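Grant updates | Housing and Home Goods
4 min read
Last updated: October

Canaro Furniture Reuse: Second Progress Report to the Dirora Fund

This report covers the second half of the grant period. The first report dealt with the lease on the Nasetti Street building and the hiring of two part-time drivers. Both are in place and the costs have not changed.

Collections

We completed 106 collections in the period. Most came from apartment clearances in Canaro and the nearby part of Cassim. Large wardrobes remain the hardest items to place, and we now ask donors for measurements before we book the van. This has cut down on wasted trips, mainly to upper-floor apartments with narrow stairs.

The van was off the road for eight working days with a transmission fault. We rented a replacement and charged it to the vehicle line, which is now slightly over budget. We expect to cover the difference from the fuel line and are not asking for more money.

Placements

In the same period 46 households received furniture. Beds and kitchen tables go out first, often within a week of coming in. Requests come by referral from the housing office and from two tenant groups in Cassim. The referral form was shortened in the spring after several caseworkers said they were skipping the second page. It now fits on one sheet, and fewer forms come back incomplete.

Delivery slots on Tuesday evening have been popular with people who work days. We plan to keep them through the winter.

Repair and resale

Pieces that do not suit our referral households are sold in the front room, and the income goes toward rent. Decorative bedroom furniture falls into this group. It takes up floor space and few families ask for it, but it sells well to walk-in buyers. A painted vanity with its mirror can bring in as much as several plain dressers.

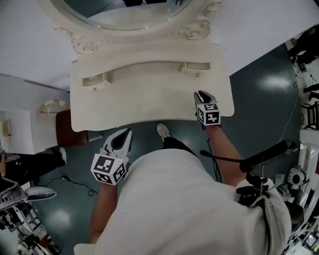
Storage

Space is the main limit on what we can accept. The back half of the building still has a damp wall, and nothing upholstered can be kept there. The landlord has agreed to repair the gutter above it but has not given a start date. Until then, mattresses and sofas are stacked in the front, which reduces the sales area.

We looked at renting a second unit in Cassim. The rent was reasonable but the loading door was too low for the van, so we did not go ahead.

Plans for the next period

We will fit racking along the dry wall, using the amount already set aside in the equipment line. We also want to move the stock list from paper to a shared spreadsheet so that drivers can check it before they leave. A full account of spending by budget line will follow with the year-end report.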